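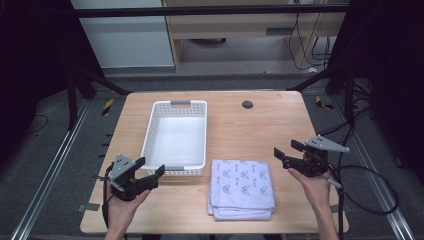 Flirnport Tonight

Last updated: January

Flirnport Tonight was a Canadian late-night panel program produced by Hirnska and hosted by the comedian Viorica Papadopoulos. It ran for seven seasons and 102 episodes, each 50 minutes long, and was recorded before a studio audience of 280.

Format

Each episode opened with a monologue of topical material, followed by a single-guest interview and a panel discussion among three guests. The closing segment, "Minutes of the Meeting", consisted of Papadopoulos reading mock resolutions on the week's news from a lectern. In the first two seasons the panel preceded the interview. The order was reversed when the program moved to a later time slot, and the interview was shortened to allow a second commercial break.

Production

Lumturie Kos served as head writer from the second season until the end of the run. Scripts for the monologue were locked at 4 p.m. on the day of taping; the closing segment could be revised until the audience was seated. The program was taped without a laugh track, and audience microphones were mixed at a lower level from season four onward. Theme music was supplied by the Erkero quartet.

Reception

Reviewers generally favoured the panel over the monologue. Criticism centred on Papadopoulos's habit of interrupting guests and on the recurring character Vukčević, a fictitious senator played by Kos — dropped after season five and revived once, for the finale.

Home release

Seasons one to three were issued on DVD. The remaining seasons have not been released in any physical format.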